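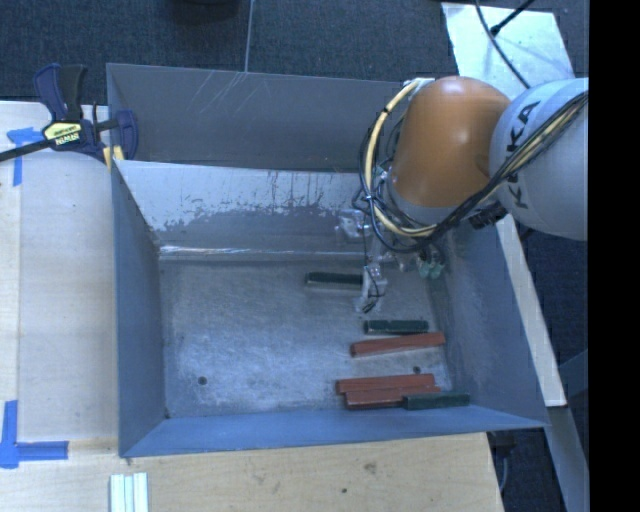 Milagros Rivas asked on the first shift whether she was still a packer or had turned into a machine operator now, and which of the two went on her time card. Fair question. Answer for now: bin attendant, same pay grade, same breaks. The arm does the reaching into the bin. You do the loading, the checking and the deciding.

4. Bin Station: Start of Shift

Read section 3 first if you have not worked next to the arm before.

4.1 Before power on

1. Walk the station. Tools off the benches. Sleeves buttoned, lanyards off.
2. Check the bin is clamped. Pull on it by hand. If it moves, tighten and pull again.
3. Look over the cables on the arm. Ties missing or a loop hanging low: stop, tell the lead.
4. Check the gripper fingers for cracks and for loose wire.
5. Load blocks by hand, from the Ustwood crate. No stacking above the rim.

Note: blocks can lie any which way. No need to line them up, the arm sorts that out. Old habit from the Robles line, takes a while to lose.

4.2 Running

1. Step back behind the floor line.
2. Key to AUTO. Wait 10 seconds.
3. Press green. First pick is slow, this is normal.
4. Watch the first 12 picks. After that you may work at the side table.
5. Two misses in a row on the same block: press HOLD, key to OFF, take the key with you, then reach in and move it.

CAUTION: HOLD is not OFF. The arm can restart from HOLD. Never put a hand in the bin unless the key is in your pocket.

4.3 Who does what now

Hand picking stays for rush jobs and for anything the arm rejects. Count per shift is 185, set for the station, not for the person. If the arm is down you are not behind. Write the stop in the Fisari log with the time and go to hand picking.

Job rotation is every 2 hours. Please actualy rotate. Watching is tiring in a diferent way than lifting and people drift.

Training sign-off: Murdo Cairns, Friday mornings, Bakerik side door. Bring your badge.

4.4 End of shift

1. Press HOLD, let the arm park.
2. Key to OFF, key to lead.
3. Empty bin, wipe the floor of it. Dry cloth only.
4. Initial the log.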